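Notebook, August, 4:20 p.m.
Puffer folding by hand-held gripper, demo 70

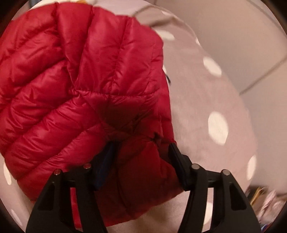 TEACHING / SOFT GOODS

Red puffer on the polka-dot cloth again, jaws straddling the lower part. Seventy demos in and I still fold worse than my nephew.

Baoshan wants slower closes. A-yeong wants faster ones. I have compromised by being inconsistent, so 20 of today's takes are going in the bin.

Quilting gives the fingers too many seams to choose from. Aim for the hem, then lift. Pause before letting go or the Drellis script trims the ending.

Running total 193. Battery swap before the next set. A-yeong has the charger, or says Baoshan does.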